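The hallway is finally done

September 2022

I finished painting the hallway. It took most of the month, and it's a small hallway. I'm writing it up because when I went looking for advice I mostly found people with big empty rooms, tall ladders and no doors, and my hallway is almost all doors.

We moved to Nanomcombe in the spring and the hall was a shiny tan color, the kind that shows every scuff. The previous owners had painted over old picture hooks without taking them out, so there were small bumps all along one wall. I ignored them all summer. Then the weather cooled off enough to leave the front door open with a fan going, and I ran out of excuses.

Picking the color

I brought home sample cards from Brorner, which is the hardware store out past the bridge, and taped them up where I'd see them on my way to the kitchen. This was useful up to a point. The hall has no window, so everything looks one way under the ceiling light and another way when the front door is open. The grays all went purple at night. The cream I liked in the store turned the color of an old bandage.

I ended up with a blue-green from Fuva called Inga, number 2307 on the card. It's darker than I meant to go. I had always heard that you should keep a narrow hall pale, and I did think about it, but pale is what it was before and it didn't make it any wider. I bought a sample pot and painted a patch next to the coat hooks and another one at the far end by the bathroom. After a few days I'd stopped noticing the patches and had started noticing the tan, so that settled it.

Prep

The prep was the worst of it. The hooks had to come out, and two of them took a piece of plaster with them. I filled the holes, let the filler dry overnight, sanded, found I hadn't filled them enough, and filled them again. If I were doing it over I'd overfill the first time and sand it back.

Because the old paint was shiny I washed the walls with sugar soap and then scuffed them with a sanding sponge. The water was brown. I changed it several times and it kept coming up brown, mostly from the stretch between the light switch and the stairs where everyone puts their hand.

Taping took an entire evening. There's trim around every door, plus the baseboards, plus a thermostat that doesn't come off the wall as easily as its instructions say. I bought the cheap tape and regretted it. It lifted in the corners and the paint got behind it, and I spent more time with a damp rag and a butter knife than I saved.

Painting

I used a primer first, tinted gray. The man at the paint counter told me to do that under a dark color and I'm glad I listened. Then 2 coats of Inga. The first coat looked terrible, streaky and much too bright, and I went to bed convinced I'd made a mistake. By morning it had settled down. The second coat covered everything except a spot behind the bathroom door, which I touched up with a brush and which you can see if you know where to look.

Each coat took me 6 hours, counting the cutting in. The rolling is quick. The cutting in around the doors is what eats the day, and my neck was sore afterward from looking up. I'd suggest doing all the edges above your head first, while you're still in a good mood.

The smell was not bad. We kept the doors shut and ate outside on the back step for a couple of nights.

What it cost

I set myself a limit of 50 dollars for everything except the paint itself and came in just under. That covered primer, filler, the roller and tray, an angled brush, the sanding sponge and the bad tape. The brush was the most expensive item on the receipt and I'd buy it again. It washed out clean and still has its shape.

A few other pictures

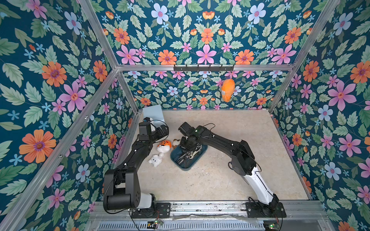
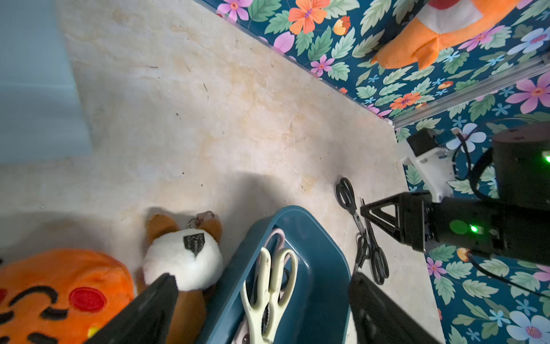
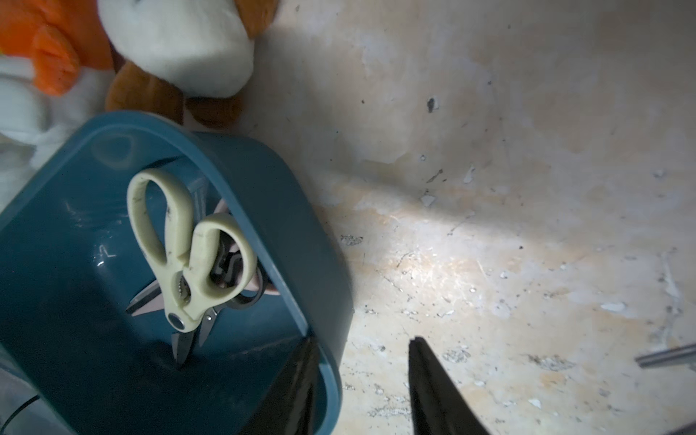

Some teal in every one of them. The flowered wallpaper in the first is bolder than anything I'd dare put in a hall, but I do like the orange against it.

What's left

The baseboards still need a coat of white. They looked fine next to the tan and look yellow now. I also have to put the coat hooks back, and I'd like them a little lower this time so the heavy coats don't block the switch.

The ceiling light is the other thing. It has a frosted glass bowl with a brass ring and it's not giving enough light for a dark wall. I tried a brighter bulb and that helped near the middle but left the bathroom end gloomy. I may have to get a second fixture put in, and I won't be doing that part myself.

There's a third of a can left over. I wrote the number on the lid with a marker and put it on the shelf in the basement, next to all the cans the last owners left, none of which have anything written on them.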